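Two-Arm Benches: Questions from Packing and Kitting Staff
Rirton site, updated June

What are the two-arm benches for?
Clearing and sorting mixed small items returned from the kitting lines. The arms handle light goods only. Cartons, glass and anything over 2 kg stay with the manual stations.

Does the change remove positions?
No position in Kitting or Returns is removed under the current plan. Twelve sorting posts are reclassified as bench operator posts. Pay grade stays the same until the first review, when the Lopes agreement on technical duties applies.

What does a bench operator do during a shift?
Sets out the items, starts the task, clears faults and signs the log. Operators also record demonstrations when a new item type is added. One operator covers 2 benches. Item types currently on the approved list: 285.

Do I need programming experience?
No. Training takes 12 hours, split between the classroom and the bench. The Iluritz control screen uses the same login as the inventory terminals.

What kinds of items are on the bench?
Household and stationery goods in mixed shapes, hard and soft. Soft items such as cloths are listed separately in the log, as their grip settings differ.
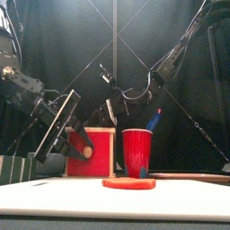 Two-arm bench with box, party cup, marker and folded sponge cloth.

Can I reach in while the arms are powered?
No. Press Hold, wait for the steady amber light, then reach in. Hold does not cut power to the joints — use the red stop for any work on the grippers or cables.

Are operators timed against the arms?
No. Bench cycle times are kept for maintenance and are not linked to badge numbers. The trial at Prodthorpe logged 3,974 cycles under the same rule.

What if an item is dropped?
Press Hold, retrieve it and enter code 12. A drop is recorded as a bench event and does not count toward an operator's error rate.

Can I decline the transfer?
Yes. Staff who prefer manual work may apply for a carton station. Requests go to Érica Rocha, Shift Planning, before the next roster is posted. Open carton posts are listed beside the roster.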